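Making a sourdough starter from scratch

I've kept a starter going in my kitchen in Rarnau for years now, and I still get a little thrill when the bubbles come up! All it takes is flour, water, a jar and a bit of patience.

You'll need a clean glass jar, a spoon, wholemeal rye flour (I buy the Wostia one, but any will do) and tap water that has stood out overnight.

Day one: stir 50 g of flour into 50 g of lukewarm water until there are no dry bits left. Rest the lid on top without screwing it down and leave the jar somewhere cosy.

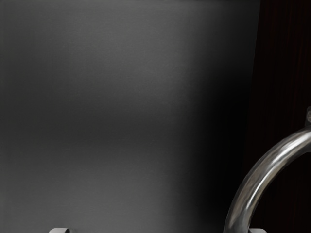 Day two: leave it alone. You might see a few bubbles, you might see none, and both are fine.

From day three, throw away half and stir in another 50 g each of flour and water. Do this once a day, at whatever time suits you (I do mine with my morning tea). Pop a rubber band round the jar at the level of the mix so you can see how far it climbs. It may smell odd for a while, a bit like old cheese, and then it turns lovely and sharp, almost like apples.

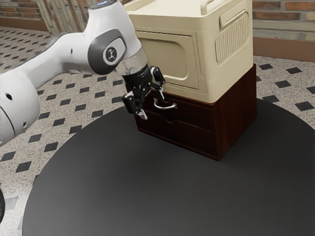

Mine usually goes quiet on day 5, so keep feeding it even if it looks flat. Once it doubles within a few hours of a feed, two days running, it's ready to bake with. Drop a spoonful in a glass of water as a check: a lively starter tends to float.

After that it can live in the fridge with one feed a week. Wednesday is mine, then out it comes on Friday night for a weekend loaf.

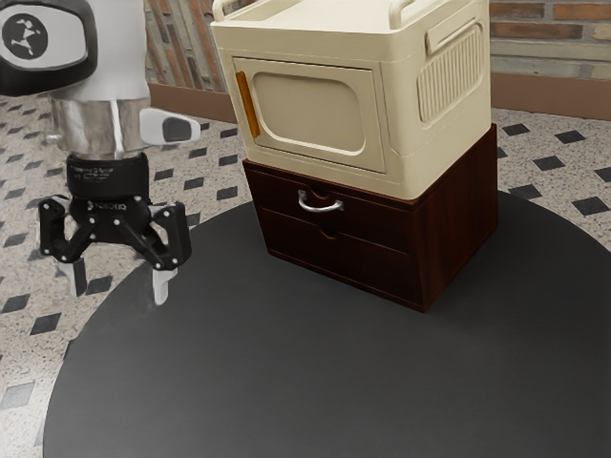 Can I use white flour instead of rye?
White flour works too, but it's slower to get going, so allow up to 2 weeks before your first loaf. Pink or orange streaks mean the whole lot goes in the bin, whatever flour you used.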